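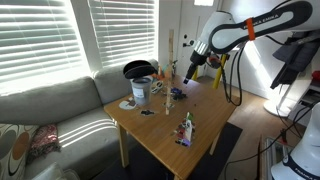 Arm over the small wooden table, blinds half doing their work.

Keeping a table-side arm in good order

I look after one arm of this kind in a normal room with couch and windows, and these are the habits which stayed with me. Wiegand asked me to write them down for the Drillham page.

Sun first. When stripes of daylight come through the slats, turn the blinds before you do any setup. Stripes move during the morning, and a position you taught at 9 can look different to the camera at 11.

Cables. Let them hang in a loose loop from the arm to the floor. Move the arm slowly by hand to its farthest reach and look at the loop – it should never become tight. On the floor, lead them away from where you walk. I check this every 16 hours of running.

Gripper. Power off, then wipe the fingers with a lint-free cloth, a little damp. No oil. Open and close it by hand only if your manual allows it. If one finger feels rough, stop and clean the guide with a soft brush.

Screws at the base. Mark every screw with a thin line of paint pen across head and plate. If the line is broken, the screw has turned. In December I found two like this, after nearly 52 days without a look.

Height check. Stand a thin wooden stick upright on the table and bring the gripper slowly beside it. Pencil a line at the height and write the date next to it. When the next line sits somewhere else, look at the table legs before you blame the arm. Mine had a soft felt under one leg.

Small toys and blocks are good test objects, but keep them in a box of their own. Reinhold Böttcher keeps his in a bread tin.

Write everything in one notebook. Mine is at page 216 and the cover is gone.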